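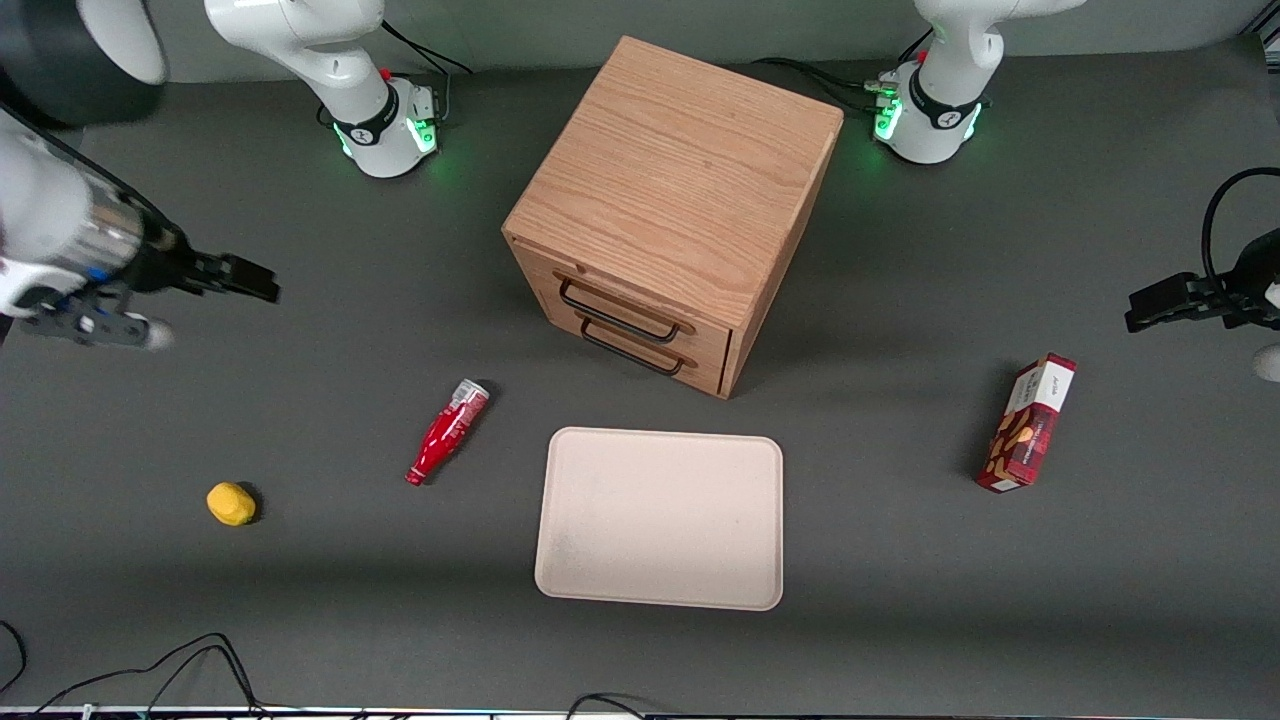 Britura method

The Britura method is a home routine plan for families of children with developmental disabilities, mostly used between ages 3 and 12. Named after the town of Britura, where a parent group first wrote it down. Deals with daily transitions: getting dressed, leaving the house, meals, car rides, bedtime. Not a therapy and not meant to replace one.

Background

Started as a set of photocopied sheets passed between parents at the Grondalwood family center. The first version ran to 170 pages, most of it personal notes, and few families finished it. A shorter one of 50 pages came out the next November and is the one still in use. Later printings added a section on siblings and dropped the reward chart, which parents had complained about.

Structure

The day is split into blocks. Each block has a start cue, one task and a stop cue. Cues can be a song, a picture card, a hand sign or a timer. Same cue every time, whoever is on duty. Families are told to begin with a single block, usually the morning one, and leave it alone for a few weeks before adding another. Bedtime is left for last in most cases.

Parents keep a log. One line per block, no scores. The early sheets asked for a full page each night and this was widely skipped.

Travel

The car section is the longest. Covers buckle covers, seat order, snacks, what to do when a child gets out of the harness on the highway (pull over, no talking untill the car has stopped). School bus riders get a separate sheet for the driver and aide.

Variants

Eynon version: for children who don't speak or speak very little. Picture cards only, no songs. Comes as a deck of 70 cards with blanks for family photos.

Nuline version: for split households. Two matching kits, one per home, and a notebook that travels with the child. Some schools accept the notebook as the daily note home.

Reception

Parents tend to like the short logs and the slow start. Complaints are mostly about cost of the printed cards and the tone of the older sheets, wich assume one parent is at home all day. Teachers have said the cues don't always carry over to a classroom with other children in it. No large study has been done. A survey by the Grondalwood center got nearly 100 replies, all from families already using the plan, so it says little about those who quit.

The sleep pages have been criticized as too thin. A rewrite was planned but has not appeared.

See also

Eynon cards
Grondalwood family center
Nuline notebook
Picture schedules
Respite care
Sibling support groups
Car harness safety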